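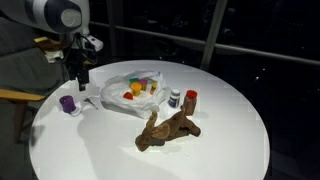 丸テーブルの上で作業するアーム。手前に茶色いヘラジカのぬいぐるみ、中央に白いポリ袋と粘土の容器

ホーム 特集 ニュース インタビュー バックナンバー 定期購読

特集 散らかった机から学ぶ

ロボットに物をつかませる研究では、長いあいだ、机の上はきれいに整えられていた。単色の天板に積み木やマグカップを間隔をあけて置き、上から均一な光を当てる。成功率は出しやすいが、その数字を持って家庭に入ると話が変わる。

Gusikの研究チームが進めている手法は、この前提を外すところから始まっている。光沢のある丸テーブルに、色も形も用途も違う物を置く。紫のカップ、ふた付きの瓶、細い金属の工具、やわらかいぬいぐるみ。袋の上に容器を載せることもある。物の種類も並べ方も、毎回変える。

チームを率いるレモ・マリーノ氏は、最も手を焼いたのは袋だったと話す。

「箱や瓶なら形のモデルがあります。しわの寄ったポリ袋にはそれがない。容器を持ち上げようとすると袋の縁が一緒についてくるし、カメラの深度も透けた部分で抜けてしまう。去年まではこういう場面を学習データから除いていました。除いたぶんだけ、現場で失敗していたことになります」

手法の名前はSkidarという。中身は大きく二段に分かれる。前段では、腕に付けたカメラの画像から、つかめそうな場所の候補を出す。物体の名前は推定しない。粘土の容器なのか調味料の瓶なのかは区別せず、指が入るすき間があるか、閉じたときに何が一緒に動きそうかだけを見る。後段では、候補ごとに「隣の物がどれだけ動くか」を予測し、値の小さいものから試す。

この隣の物の動きという指標が、今回の研究の中心になる。従来の多くの手法は、目的の物が持ち上がれば成功と数えた。隣の瓶が倒れても成功である。Skidarの評価では、周囲の物が決められた距離を超えて動いた時点で失敗とする。

学習に使った実演は857回。人が遠隔操作でアームを動かし、その軌跡を記録した。失敗した回も捨てずに残している。マリーノ氏によれば、指が容器のふたの上で滑った記録や、袋を引っかけた記録のほうが、予測の学習には役に立ったという。

評価は500回行った。比較対象は、同じデータから失敗例を除いて学習させたモデルと、物体の名前を先に推定する従来型のモデルの二つである。失敗例を含めたモデルは、袋のある配置で両者を上回った。一方、硬い物だけを離して並べた配置では三つの差がほとんど出ていない。整った机で比べているかぎり、この違いは数字に表れにくい。

苦手なものもはっきりしている。一つは薄い金属の小物で、天板に平らに寝ていると指が下に入らない。光沢のある白い面では反射も重なり、位置の推定が数ミリずれることがある。もう一つは毛足のある柔らかい物だ。ぬいぐるみは持ち上げるだけなら簡単だが、脚をつかむか胴をつかむかで垂れ方が変わり、置くときに向きが安定しない。論文では後者を「未解決」とだけ書いている。

記録作業は夜にも行われる。大きな窓のある部屋では、昼と夜で机の見え方がまるで違う。日中は外光で天板が白く飛び、日が落ちると窓が黒い背景に変わり、アームや物の影の出方も変わる。チームは当初、カーテンを閉めて条件をそろえていたが、3月からやめた。昼だけのデータで学習したモデルを夜に動かしたところ、影の縁を物の輪郭と取り違える例が続いたためである。

机の準備にも手順がある。配置を決める係と操作する係は分ける。操作する人が自分で並べると、知らないうちにつかみやすい向きに置いてしまう。配置係は箱から品物を取り出して置き、手直しはしない。倒れた物は倒れたままにする。一つの配置で行う実演は8回までとし、それを超えたら全部入れ替える。同じ配置を続けると操作者が慣れ、軌跡が似てくるからだという。

外部での検証も始まった。Vanhoveの研究室では、別の型のアームと別の指先を使って同じ学習を試している。指先の幅が変わると前段の候補はそのまま使えず、後段の予測だけを移す形になった。移した直後の成績は落ちるが、新しい実演を少し足すと戻る。どこまで減らせるかは、まだ結論が出ていない。

速度の問題も残る。候補を一つずつ予測するため、物が多い机では動き出すまでに5秒かかることがある。家の中で人の横に置くには遅い、とマリーノ氏も認めている。候補を先に粗くふるい落とす版を準備中で、Orexの計算機を借りて学習を回している。

実用化の時期を尋ねると、具体的な答えはなかった。次に取り組むのは片づけだという。つかんだ物をどこへ戻すかまで含めると、物の名前を使わないという今の方針は見直しが必要になる。瓶は棚に、ぬいぐるみは箱に戻すには、どこかでその区別をつけなければならない。その部分は別の担当者が設計を始めている。

関連記事
透明な容器はなぜ見えにくいか 深度センサーの現在
遠隔操作の腕前は学習結果に影響するか
Vanhove研究室を訪ねて
指先の素材を選ぶ シリコーンとゴムの比較
失敗データの残し方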